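Trucos para que el lavavajillas compartido no sea un drama

Llevo ya un tiempo peleándome con la cocina de la oficina y he acabado cogiéndole cariño (quién me lo iba a decir). En Vitudon comemos casi todos allí, y a las tres de la tarde aquello puede parecer una cantina después de una boda. Así que os cuento lo que me funciona, que me lo habéis pedido varias veces en los comentarios.

Lo primero: vaciar antes de llenar. Parece una tontería, pero si el lavavajillas está lleno de cosas limpias, las tazas sucias se van al fregadero y ahí se quedan hasta el día del juicio final. Yo lo vacío nada más llegar, mientras se hace el café, y empiezo siempre por la bandeja de abajo. Si empiezas por arriba, el agua que se queda en el culo de las tazas te gotea sobre los platos y toca secarlos a mano.

Con las tazas tengo mi manía. Las cojo por el cuerpo, bajitas, y les tiro los restos antes de darles la vuelta. En la rejilla van boca abajo y un poco inclinadas, sin que se toquen entre ellas. Ilona Vass, que es la que más madruga de mi planta, las mete tan apretadas que luego salen con posos, ¡y encima protesta!

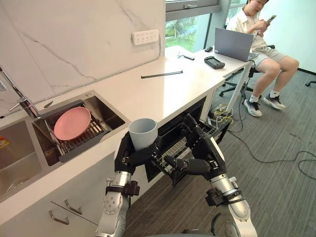
Otra cosa que cambió mucho la mía fue poner un escurridor de varillas dentro de la pila, en vez de tenerlo encima de la encimera. El agua cae donde tiene que caer y te olvidas del charco. Ahí dejo los platos que lavo a mano y poco más, porque si se convierte en almacén ya no sirve de nada. Una pasada con vinagre al mes y listo.

¿Aclarar o no aclarar? Yo solo rasco. Con una lengua de silicona quito lo gordo y lo demás se lo dejo a la máquina. La excepción es el arroz, que se pega como cemento, y el huevo – a ese le doy un chorrito de agua fría, nunca caliente.

Y luego está el filtro. Ay, el filtro. En casa lo limpio cada 2 semanas y en la oficina deberíamos hacerlo más, la verdad. Se saca, se pone bajo el grifo y se frota con un cepillo de dientes viejo y una gota de jabón. Para las mallas muy finas (las del filtro, pero también la de la campana o cualquier rejilla que tengáis por casa) va mejor dar golpecitos con las cerdas que restregar, y siempre desde la cara limpia hacia la sucia. Si hay grasa reseca, a remojo con agua caliente y bicarbonato un buen rato, mientras recogéis lo demás.
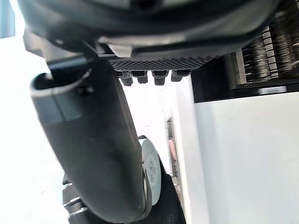

De cerca: malla oscura de rombos pequeños y, más abajo, un disco gris claro.

Me preguntaba Benedek Vörös por las pastillas. He probado de las caras y de las baratas y, con el filtro limpio y la sal al día, la diferencia es mínima. Lo que sí noto es el abrillantador cuando el agua es dura, sobre todo en los vasos. Y no metáis la pastilla suelta en el fondo, que para eso está el cajetín.

Para los cubiertos, mezcladlos. Si ponéis todas las cucharas juntas se abrazan unas a otras y la de en medio sale igual que entró. Los cuchillos buenos los lavo a mano, igual que los palillos de madera y la tabla de cortar.

Cuando termina el programa abro la puerta un palmo y la dejo así un rato. Sale el vapor y los plásticos se secan bastante mejor.

Me queda pendiente el tema de los táperes con tomate. Si tenéis un remedio para las manchas naranjas, dejádmelo en los comentarios, que llevo 3 probados y mi fiambrera sigue igual.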